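Progress Report to Gutel: Good Practice for Tabletop Manipulation Cells
Print | E-mail this page
Last updated: 5 January 2022

Prepared by Dagmar Ševčík for the Nellow project, Treltulby site

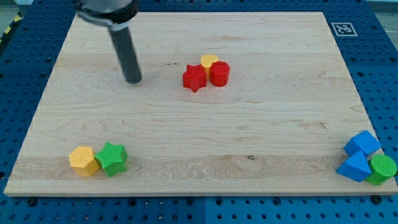
The reporting period was spent on turning the draft practice notes into rules that an operator can follow without supervision. Work package 2 (workspace and fixturing) is complete. Work package 3 (operation and logging) is in review. Work package 4 (handover) has not started.

1. Workspace rules

The rule set now has 16 clauses, down from the September draft. Clauses that repeated the arm manufacturer's manual were removed and replaced by a single reference to it. The main changes are:

Clause 4. The work board must be fixed to the table before the arm is enabled. Friction alone is not accepted.
Clause 5. The fiducial marker must lie flat on the table, outside the board. If it is moved, the camera calibration is void and must be repeated before any further run is logged.
Clause 7. Fingertip clearance over the board is checked at low speed after every tool change. The minimum is 5 mm during lateral travel with no contact planned.
Clause 9. Blocks may start in contact with each other. Earlier wording required a gap between pieces, and Damir Bošković showed that this made the trials too easy to be of use.
Clause 11. A run in which any block leaves the board is stopped and logged as a stop. It is not restarted from the same log entry.

Clause 9 raised the most comments. Kamil Doležal asked for a separate limit on blocks placed close to the board edge. We have left this open until the stop records can be sorted by start position.

2. Logged runs

The log holds 3,064 runs made under the draft rules. Around 3 percent were stopped by the operator. Most stops fall under Clause 11. The remainder were calibration faults, nearly all found at the start of a shift. Bořivoj Trnka is rechecking the fault codes, as two of them were used interchangeably until the log form was changed.

3. Deviations from plan

The external review by Makris was delayed while the scope was agreed. Þórarinn Østergaard now has the full text and the stop records. No change to the budget is requested - the review fee is fixed.

4. Next period

- Close the review comments on Clauses 7 and 9.
- Decide on an edge limit.
- Issue the one-page operator sheet.
- Begin work package 4.

One decision is needed from Gutel: whether the stop records may be published together with the rules, or only in summary.

0 comments | 3 shares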